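Seo-ah Gil
@seoahgilwatches

1/ So Selina Schwaiger is "in talks" to come back for a third Cluner movie. I've read the story on four sites now and it's the same story four times, down to the typo in the director's name.

2/ Let's look at who's talking. "A source close to the actress." "An insider." "A friend of the production." What production? There's no script, no studio and no start date. There's a poster font.

3/ She walked away after the second one and said in plain words that she was done running down hallways. I believed her then. I haven't heard her say anything different since.

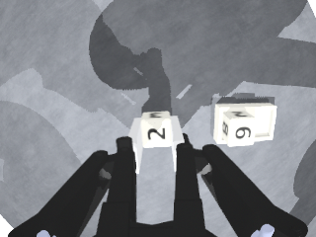 White cube, black gripper.

4/ Balthasar Auer, who directed the first two, was asked point blank at a Q&A last month. His answer was "I'd love to work with Selina on anything." By dinner that was AUER CONFIRMS CLUNER 3. He confirmed he has manners.

5/ Also, Trallero is putting both old movies back up on its service in August. I'm sure the timing of the rumor is a wonderful coincidence.

6/ People keep sending me the fan petition. It has 2,764 names on it. Good for them, but the second movie lost money with a lot more people than that in the seats.
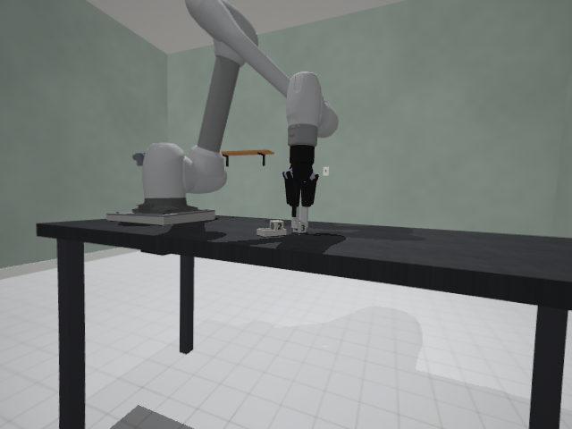
ZARKSTEAD, August

7/ Went to the anniversary screening tonight because a friend had a spare ticket. The room holds 200 and it was maybe half full. The host promised "a very special guest." We got Rupert Schwaiger, her brother, who played the cab driver for one scene.

8/ He was charming! He told the story about the cab stalling 13 times. Somebody asked if Selina was coming back and he said, "You'd have to ask her." I've already seen that written up as "brother drops huge hint."

9/ The movie itself holds up better than I wanted it to. The first 20 minutes are great. Then the twin shows up, and I remembered why I never bought the disc.

10/ If she signs, I'll post it here and eat my words. Until then it's a streaming ad with her face on it.

11/ Small fix to post 5: it's both movies plus the TV special. I had forgotten the TV special. I'd like to forget it again.

Replies (3)

Corina Hubmann: The twin is the best part and I will not be taking questions

bilgin_nights: you said the same thing about the Bilgin reunion and that one happened

Seo-ah Gil: @bilgin_nights It happened without the lead, the writer or the dog. I stand by it.

More from this account
Why every trailer now has a slow piano cover
Bilgin: the reunion, reviewed by someone who stayed awake
Who keeps hiring Balthasar Auer to do cameos?

Contact | Privacy | Back to top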